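4.2 Continuity in shared-world fiction

The corpus holds 559 novellas and short stories set in Hurton, a fantasy world written by 35 authors under one set of rules. We coded each text for conflicts with earlier entries in place names, dates and the workings of magic.

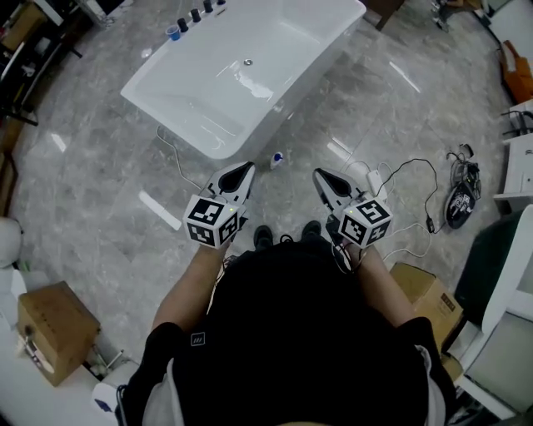 Conflicts in place names were the most common. The river town of Pukunden changes banks in 2 of the early novellas, and later authors followed whichever version they had read first. Baumgart's coding scheme treats such cases as one conflict per text. 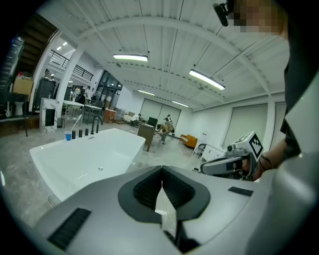 Magic rules drifted more slowly. In 395 texts the cost of a spell matches the shared guide, and most of the remainder come from the Hellidau cycle.

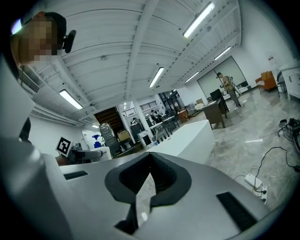

Settings described in passing were coded separately from named places. A detail was kept only if a second reader could find it in the text. For interiors the codebook asks for the kind of feature visible in Figure 3, such as the long white beam crossing the corrugated ceiling panels, and excludes words of mood. Steyn recoded the Hollmann stories on this basis, and the conflicts he added were all in interiors.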